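Could you fold for us? Call for participants, home laundry study

Posted August 23, 2023

Do you have a firm view on how a jumper should be folded? Or do you drop the lot on the bed and work through it bit by bit? Either way, we'd love to hear from you!

Piretti is looking for people to take part in the next round of our home folding sessions. You'd spend a morning or an afternoon in one of our two furnished flats, Ellen and Didar, sorting and folding ordinary clothes in the bedroom. Dark tops, crumpled T-shirts, things you can't tell the front of until you've shaken them out: the sort of pile everybody has at home.

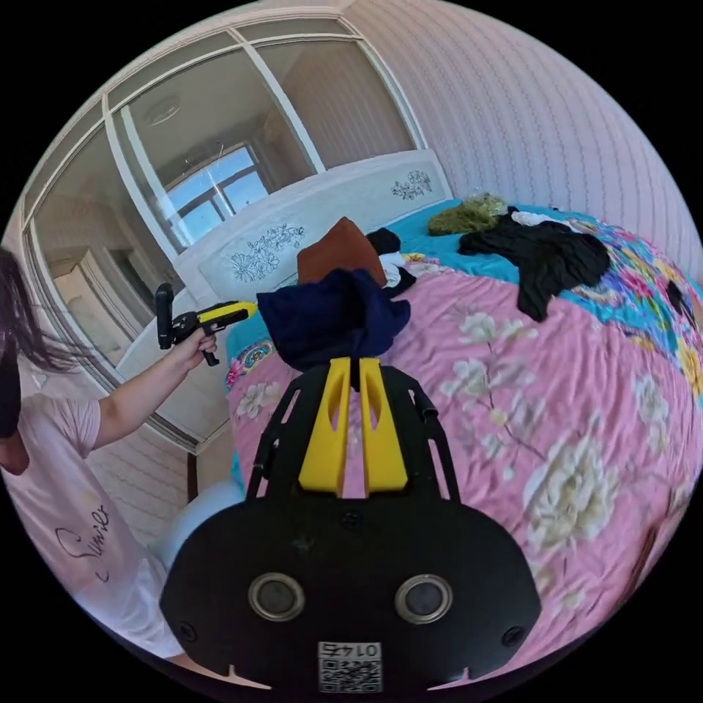
You don't need any experience, and you don't need to be tidy. We had 154 people in the spring round, which finished in April, and the slow folders taught us as much as the quick ones (we had some lovely chats about sleeves, too). Sleeves in first, sleeves last, in half, in thirds, rolled up: please do it your own way. If you fold on the bed at home, fold on the bed with us.

We're hoping to reach 221 people this time, and we'd be especially glad to have more men, more over-60s and anyone who does the washing for a big family.

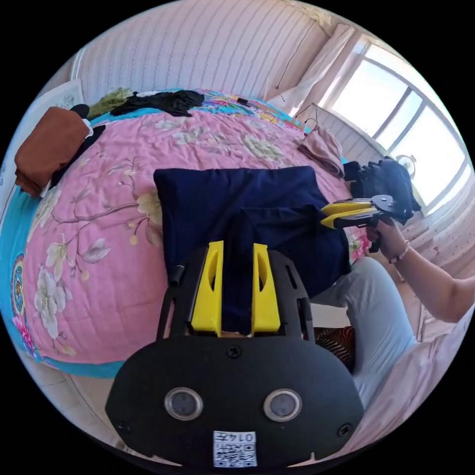
Sessions last three hours with a proper tea break. You'll be on your feet for part of it, but you can sit on the edge of the bed whenever you like. Wear something comfortable. We pay for your time and your bus fare on the day, and you can stop at any point and still be paid.

You should be 18 or over and happy to have your hands and your work recorded. Both flats are in the Kerekes building, on the ground floor, with step-free access from the car park.

To put your name down, fill in the short form at the Kerekes front desk or on the Piretti sign-up page, and tell us which flat and which time of day would suit you. Bring a friend if you like, as we can often book two people in together!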